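From: Chanida Thaweesak
To: hat-and-basket list
Subject: Re: Straw hat gone floppy, can I save it?

Hi Mayuree and everybody,

Oh, I have so much sympathy, I've flattened more straw hats than I care to admit! I've had mine out on the little table again, the plain beige one, trying to decide if it needs a new ribbon or if I should leave it alone for the summer.

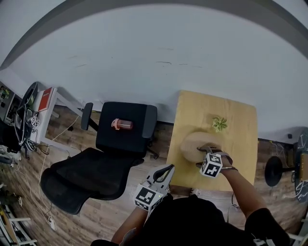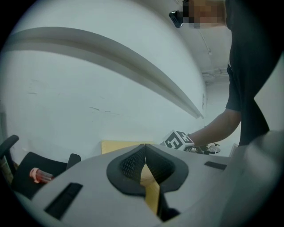 Same pale table in both, hat crown-up in the first one.

Mayuree Sukprasert wrote:
> I got my hat out of the closet in June and the brim
> has gone all wavy on one side. It was under a stack
> of sweaters, my own fault. Do I steam it or wet it?
> And how do you all store yours? I paid 180 baht for
> it so it's no heirloom, but I love the thing.

Steam, I'd say, and not much of it. I hold the wavy part over the kettle for a few seconds, press it flat on a towel with my palms, and then put a couple of heavy books on the brim overnight. Amna swears by a damp cloth and a cool iron, but I scorched one that way and I'm still sore about it.

For storing, stuff the crown with tissue and give it a shelf to itself. I know you'll hear that crown-up is wrong — it's fine for an afternoon on a table, but over a whole winter the brim takes all the weight, so I turn mine over. I keep it in an old Skovavari box with the lid off.

And pick it up by the brim, gently, with both hands if it's wide. Pinching the crown is how I cracked my last one, right at the front where everyone could see it.

Does anyone have a ribbon color to suggest? I'm leaning green.

Chanida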